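4. SETTING UP THE CUPS AND ROPE TABLE

Read all of section 4 before you start. Takes longer the first time. Kit list is on the inside of the Prudholm box lid, and if anything is missing tell Lai-ching Tai before the session, not after.

4.1 Before you begin

You need:
a table with a carpet or cloth top
three paper cups, printed ones are fine
the soft rope
a flat pad
a marker with its cap on
one small flat box
the folding screen

Cups come in sleeves of 200. Open one sleeve at a time and fold the end over, they pick up dust in the cupboard.

CAUTION: Check each cup for dents round the rim. A dented cup rocks and the players will spot it straight away. Bin it.

4.2 The screen

1. Open the screen behind the table, panels slightly zigzagged so it stands by itself.
2. Push the table up towards it. Leave a hand's width.
3. Lean on the screen gently. If it sways, bend the panels in a bit more.

Note: the Sarkarbridge room has a draught from the side door. Keep the door shut or the screen goes over - it has gone over twice.

4.3 The table top

1. Brush the carpet. Always the same direction, otherwise the marks show.
2. Lay the pad on the right. Doesn't have to be square to the table.
3. Put the small box down flat at the back left.
4. Cups go on upside down, all three. One on the box, one on the pad, one straight on the carpet near the front. Three different heights is the point of the game, so dont line them up on the same surface.
5. Rope in a loose bundle at the back, between the box and the pad. Let one long strand trail out to the left.
6. Marker in front of the small box, cap on.

The two cups with the green leaves go on the box and at the front, the blue flowered one goes on the pad. Players remember the pattern more than the place, so keep to this every time or the scores from different tables can't be compared.

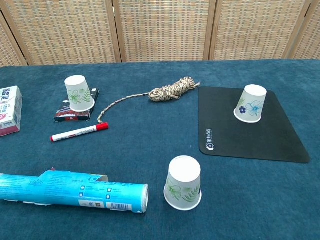
4.4 Checks

Walk round to the player's side and look from there. Then:

- all rims flat, no cup tilted
- front cup clear of the table edge, an arm should be able to rest there
- rope not touching the cup on the pad
- marker not rolling. If it rolls, turn it a bit, the carpet usually holds it

NOTE: Tall boxes may stay on the left of the table if there's nowhere else for them. Keep them upright and don't let them lean on a cup.

4.5 Between rounds

1. Lift cups by the narrow end. Straight up.
2. Rope back in its bundle. Don't pull it tight, a hard knot takes ages to undo and wears the braid.
3. Score on the sheet, not on the cups. Marker cap back on.
4. Swap any cup that has gone soft.

CAUTION: Do not trim the frayed end of the rope with scissors. It just frays further back. Wrap it with thread if it gets bad, Cheuk-hei Su has some.

4.6 Packing away

Cups nest with like patterns together, rope on top, marker in the side pocket of the bag. Pad goes in flat, never rolled, it wont lie down again if you do. Fold the screen last and cary it upright, two people. Spare score sheets are with Haf Kneath. Section 5 covers the Pitumov version with five cups.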